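The Quiet Failure of Rubber

When the Zivdale dairy cooperative replaced the seals on its bottling line in June, Hubert Pichler kept the old ones. He cut each in half, labeled the pieces and sent them to Joriner, a small materials laboratory in Prulombridge.

Flexible parts seldom fail in the place where they carry the most load. They fail where they fold. Rubber exposed to air slowly forms extra links between its polymer chains, and the surface becomes stiff while the core stays soft. Each bend then concentrates strain at the boundary. Cracks open on the outer skin and grow inward – often by less than the width of a hair in a month.

Brigitta Pfister, who runs the aging ovens at Joriner, tested 657 samples over three years. Seals stored under light tension cracked earlier than seals stored flat. Color was a poor guide to condition. Hardness, measured at five points per sample, was a better one.

Folded covers follow the same rules. In a bellows, the outer ridge stretches when the cover extends and the inner groove is squeezed when it closes. Dust settles in the grooves and acts as an abrasive. A deeper fold lowers the strain per ridge but leaves more places for dirt to collect.

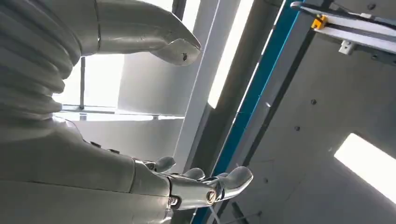
A corrugated bellows sleeve in pale gray-white.

Pfister advises cleaning folds with mild soap and water and keeping solvents away from them. Pichler now inspects the Zivdale seals every seven weeks and logs the hardness of each. The old halves are still in a drawer at Joriner, sorted by date of removal.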